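The Standamdale cell is a tabletop robot station at Nevora, set up by Su-bin Ra and used to check grip settings on colored cubes. Its table is covered with a white cloth, changed after every 185 runs. Fingertip pads are replaced every 50 hours – sooner if they slip. 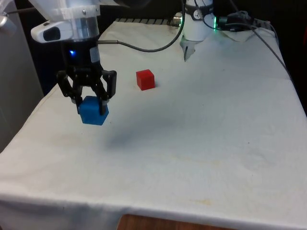
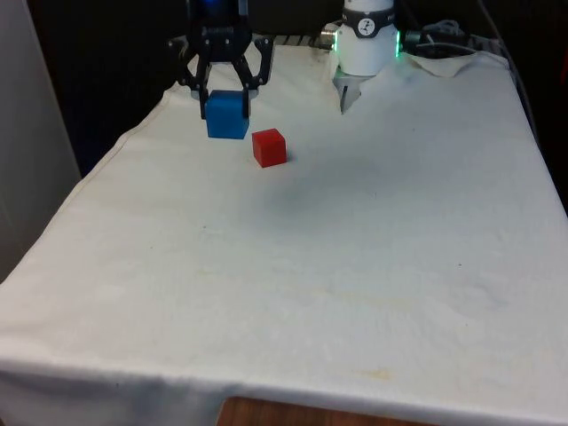
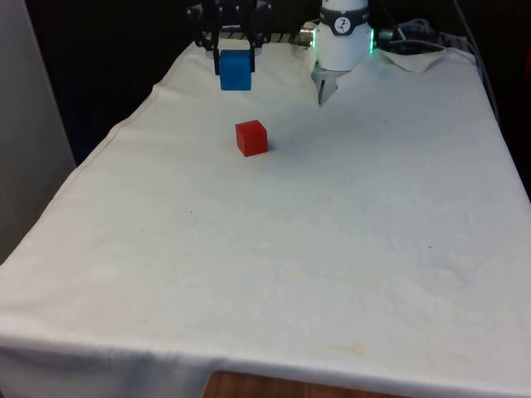

Grip check with the blue cube, the red cube on the cloth.

Cables are inspected in December by Njål Sjöberg, a job of 2 hours.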